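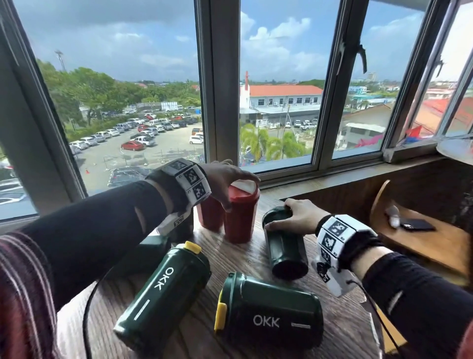 Figura 6 – Copos sobre a mesa, junto às janelas.

8. Primeira lavagem do copo misturador Plulleck

Chegou a parte boa: deixar o copo pronto para o primeiro batido!

1. Retire a tampa e separe a junta de vedação com os dedos.
2. Lave tudo com água morna e detergente suave. Insista na rosca, que guarda sempre um restinho de pó.
3. Enxague e deixe secar de boca para baixo durante 12 horas.
4. Volte a encaixar a junta – a face lisa fica virada para cima – e feche a tampa até ouvir o clique.

Nota: as tampas da gama Whiteley servem neste modelo, por isso pode trocar de cor à vontade!

Cuidado: não agite líquidos quentes nem bebidas com gás com a tampa fechada. A pressão pode fazê-la saltar.

Para preparar a primeira receita, passe à secção 9.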